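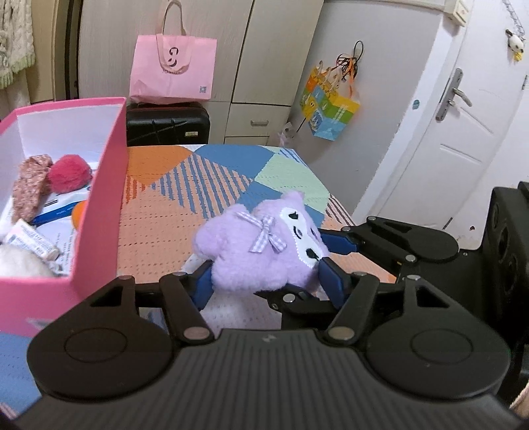 Skonden opens online marketing course to independent shops and trades

June 2018

Skonden, the training company for small firms, has opened bookings for a new online marketing course aimed at independent shops, salons, garages and trades. The course is called Boder and the first group starts in August. It has 40 places.

Boder is taught over the internet in weekly lessons, with a live question session in the evening for people who are at work during the day. Each lesson covers one job that the owner can finish before the next one. The early lessons deal with the basics, such as getting the right opening hours and phone number on every listing, asking customers for reviews and replying to bad ones. Later lessons move on to email, short videos filmed on a phone, and paid adverts on a small daily budget.

The course was written by Akua Dogbe, who founded Skonden after running the office of her family's upholstery business, Dogbe. Most of the lessons use material from that business, including adverts that lost money.

"We spent a lot on a website and then left it alone for years," said Akua Dogbe. "The phone number on it was the old one. People who wanted a sofa covered were ringing a line we had given up. I would like other owners to find that sort of thing in the first week, before they pay anyone for advertising."

Before writing the course, Skonden put a set of questions to 614 owners of small firms. Of those who replied, 59 per cent said they had not changed the wording on their website in the past year. Many said they had bought marketing help before and did not know what they had got for the money. The most common request was for someone to look at what they already had and say what was wrong with it.

As a result, every person who books will have their website and listings checked by a Skonden tutor before the first lesson. The tutor sends back a short written list of things to put right, in order. A second check follows at the end of the course, and both lists are the owner's to keep.

The tutors are Ayuba Asante, who teaches the lessons on search and listings, and Thoa Thái, who teaches email and video. Ayuba Asante previously looked after advertising for a chain of tyre fitters. Thoa Thái writes newsletters for several market traders and will go through the subject lines that did and did not get opened.

Boder was tried out in the spring with a small group of businesses. Comfort Opoku, who owns a dry cleaner's, was one of them.

"I had a page on social media and I put things on it when I remembered," she said. "Now I do it on the same morning each week and it takes less time than it did. The email list was the part I nearly skipped. I have had wedding dress orders from it, and curtains, which I had more or less stopped doing."

She added that the lesson on paid adverts was the hardest and that she had to watch it twice. Skonden has since split that lesson into 2 shorter ones.

People on the course will also have the use of Skultatard, a planning tool made by Skonden. It holds a calendar of posts and emails, sends a reminder when one is due and keeps a note of what each advert cost. Skultatard runs in a web browser and there is nothing to install. Access continues after the course for anyone who wants to keep using it, for a monthly fee that can be stopped at any time.

Senyo Addo, who runs customer support at Skonden, said that no technical knowledge was needed. "If you can send an email with a photo attached, you can do the lessons," he said. "If you get stuck on a password, ring us. Most of the calls in the spring were passwords."

Bookings are taken through the Skonden website, where the full list of lessons and the fee can be found. Payment can be made in one go or in monthly instalments. Two people from the same firm may share a place. Anyone who misses out on the first group can join a waiting list for the next.

Notes to editors

Skonden provides online training and support to small firms. Boder and Skultatard are Skonden products.

Akua Dogbe and Ayuba Asante are available for interview. Please send requests to the press desk using the contact form on the Skonden website.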